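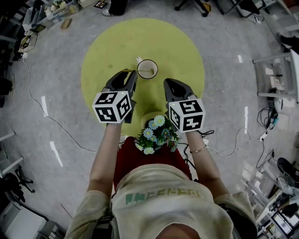
Fomstead > Features > Floors and Surfaces

The slab under the rug

Bare concrete has been a common floor finish in Australian houses since the late 1990s, and by 2000 a ground slab could be specified with the aggregate exposed, ground and sealed at no great premium over tile. Most of the writing on these floors deals with how they look. Less of it deals with how they sound and feel underfoot, or with what happens when textiles are laid over them for years at a time.

A slab on ground is in contact with soil on its lower face. In Arkum, where the subsoil is reactive clay, the plastic membrane under the slab limits the movement of water vapour but does not stop it entirely. Membranes are punctured by reinforcing chairs and foot traffic before the pour, and laps are not always taped. Whatever vapour gets through leaves by the upper surface. On an open floor the rate is too low to notice.

A rug changes the conditions at that surface. It adds thermal resistance, so in winter the concrete beneath it sits closer to soil temperature than the concrete beside it, while the room side of the rug stays warmer. It also slows the escape of vapour. If the backing is rubber or latex the slowing is considerable, and relative humidity in the thin layer between backing and slab can stay high for weeks. Woven backings of jute or cotton let more through, though jute will stain a pale slab if it stays damp.

Owners tend to find out when they lift the rug. The usual sign is a darker patch with a sharp edge that follows the outline of the textile and fades over several days. A white, powdery deposit is efflorescence - salts carried up in solution and left behind as the water evaporates. It brushes off dry and should not be mopped, as mopping returns part of it to the pores.

Sealers complicate matters. A film-forming coating such as Dredura closes the surface and resists spills well, but it can cloud under a rug if vapour collects below the film. Penetrating sealers leave the pores partly open and do not cloud, at the cost of poorer resistance to oil and red wine.
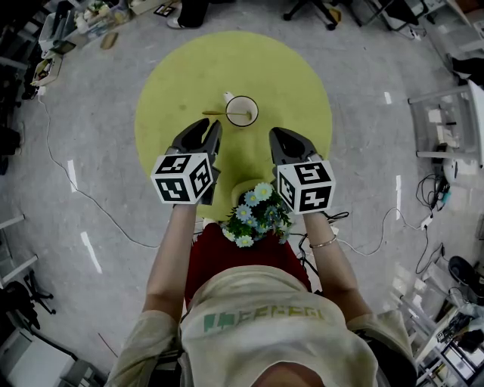 A round rug in yellow-green.

Shape has a small effect. A round rug has less edge for its area than a rectangle and so dries out more slowly at the centre, where air from the perimeter has furthest to travel. The difference is minor beside the choice of underlay. Open-weave felt is the safest choice on a ground slab. Foam sold for timber floors is often closed-cell and behaves much like a rubber backing.

The Eshun mill, which weaves wool for the local trade, recommends lifting any rug over concrete for 2 days each season and standing it on edge. Its wool pile runs to 11 mm, and a pile of that depth is also useful acoustically. Hard floors reflect most of the sound that reaches them, and wool absorbs chiefly the upper frequencies - cutlery, footsteps in shoes, the sharper parts of speech. Below 200 Hz it does very little. Rooms that boom will still boom, and the remedy there lies in the ceiling or in heavy furniture.

For new work, a simple moisture test is worth doing before any textile goes down. Tape a square of clear plastic to the slab overnight and look for condensation or darkening in the morning. A clear result in summer should be checked again in July, after rain, with the heating off.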